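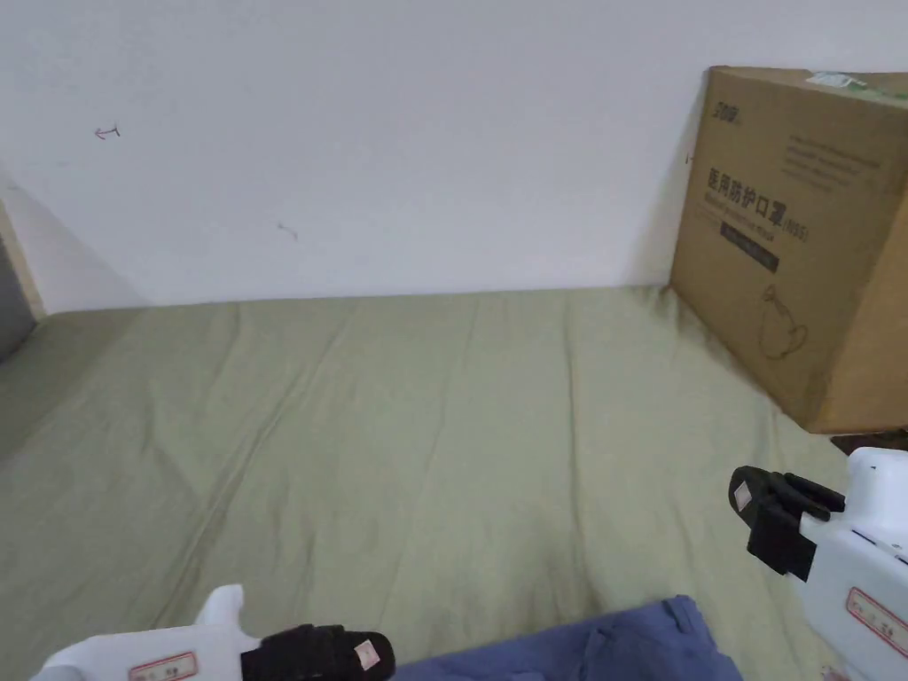 Ihor Hordiienko asked at the end of the last class whether a carton of respirators can simply go on a spare bed when the supply room is full, and whether it matters how long it stays there. Several of you work in places where this happens, so the question is taken up in this handout before we go on to fit checks.

Unit 6 handout: Receiving and keeping boxed respirators in small care settings

The short reply to Ihor is that a bed is acceptable as a place to put a carton down, and a poor place to store one. A made-up bed is a soft surface. A tall carton set on edge will lean, and the load goes onto one corner. It also takes a bed out of use, and the sheet has to be changed before anyone sleeps there. Set the carton down, read it, write it into the stock book, and move it the same shift.

6.1 Reading the carton

Read the outside before you cut the tape. Cartons arrive printed in many languages. A box marked 医用防护口罩 (N95) is labeled as medical protective masks. The words to look for are the first two characters, 医用, "medical use." Cartons of dust masks for workshops can look much the same from across a room, and a line drawing of a mask on the side doesn't settle the matter.

The printing tells you what the maker says is inside. It doesn't tell you that the product is approved where you work. For that you need the standard number and the approval number, and these have to be checked against the current list your workplace uses. If you can't read the small print, copy it or photograph it and ask. Do not guess from the drawing.

Write down the following:
Product name as printed, and a translation if you have one
Model or style
Lot number
Date of manufacture and use-by date
Number of pieces per inner box and per carton
Condition of the carton on arrival (crushed corners, stains, opened tape)

Sellers sometimes put their own sticker over a flap or an edge. Leave it in place until the entry is made – it may be the only thing tying the carton to the invoice.

6.2 Worked entry

We will use the Laaksonen residence as our case through the rest of the unit. It has 15 beds, one supply closet and one spare bedroom. In September it ordered 800 respirators from a supplier called Pisten. The delivery was counted in at 724, in a mix of full and part-filled inner boxes.

The stock book should show both numbers. A common mistake is to enter the ordered quantity and correct it later in pencil. Enter 724 as received and 76 as outstanding, and sign it. The second person signs after counting, not after reading the first person's count.

The residence also had an offer from Wokasis for 3000 at a lower unit price. Before the next class, work out whether the closet could hold that many. Use the inner box dimensions on the data sheet and assume shelves 15 inches deep. Leave a hand's width at the top.

6.3 Where to keep them

Keep respirators in the original packaging, in a clean, dry room, out of direct sun. Follow the temperature and humidity range printed by the maker. If none is printed, ask for it in writing.

Cartons go on a firm shelf, flat, with the label facing out. Don't put them on the floor. Don't lean them on an outside wall, where damp can get into the cardboard. Heavy items do not go on top – a respirator with a bent nose clip or a flattened cup may not seal.

Bedrooms are a last choice, even empty ones. If one has to be used for a night, put the carton on a table or a chair with a hard seat. Strip the bed or cover it first if that is the only surface left, and put a note on the door.

Use the oldest lot first. When a new carton comes in, it goes behind the old one. Part-used inner boxes are closed and marked with the date they were opened.

6.4 Damaged or doubtful stock

Set it apart and label it HOLD. Don't mix pieces from a damaged carton with good stock, even if they look fine. Contact the supplier with the lot number and wait for a reply before anything is thrown out.

For next time

Bring one filled-in receiving sheet from your own workplace, with names removed. If you don't have access to one, use the blank Sitel form from the Unit 5 packet and fill it in for the Laaksonen delivery. Read the section on seal checks. We will start with facial hair and glasses, then do the practical in pairs.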